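Support Forums > Media Software > Conversion and Playback > Audio out of sync after joining clips

Audio out of sync after joining clips in Travo

a_danladi
Posted Sep 11, 2020

Good morning. I am responsible for the training recordings at a small distribution company. I have been asked to join 103 short clips into a single file for playback on the office television. I use Travo on Windows 10. After the join, the sound begins correctly and then falls behind the picture. By the end of the file the delay is 9 seconds. Each clip plays properly when opened separately. I would appreciate guidance on which setting governs this.

Regards,
Adaeze Danladi

stasiv_user
Reply 1

Please confirm whether the clips were recorded at a constant or a variable frame rate. Phones commonly record at a variable rate, and a joining tool that assumes a constant rate will drift in the manner you describe. The media information panel in Travo lists this under the Video tab.

a_danladi
Reply 2

Thank you. The panel reads "Variable" for all but two of the clips. Those two came from an older camcorder and are listed as constant.
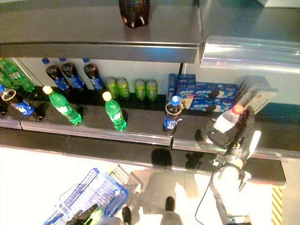

Abenezer Workneh
Reply 3

The following procedure is recommended:

1. Convert every clip to a constant frame rate before joining. Use the same rate for all of them.
2. Set the audio sample rate to 48000 Hz throughout.
3. Join the converted files with re-encoding switched off.
4. Play the last few minutes first when checking the result.

Please retain the original files until the check is complete.

drornier_fan
Reply 4

I must respectfully disagree with step 1. Converting each clip separately and then joining them is slow, and it leaves a large number of temporary files to manage. Drornier accepts mixed sources on one timeline and exports them in one pass.

Abenezer Workneh
Reply 5

That method is acceptable where the user already holds a Drornier license. The original poster asked about Travo. I would also note that a single export of this length must be restarted in full if it fails — separate conversions need not be.

stasiv_user
Reply 6

Both methods should produce a usable file. Members are asked to keep to the software named in the title.

a_danladi
Reply 7

I followed the procedure in Reply 3 using the batch queue. The sound now matches the picture at the end of the file. One clip still begins with a short silence, and I will open a separate thread on that matter.

Related topics
Cidel player shows black bars on widescreen files
Batch queue stops after first item
Choosing a sample rate for speech recordings
Subtitles missing after export

Contact the moderators | Copyright Support Forums | Back to top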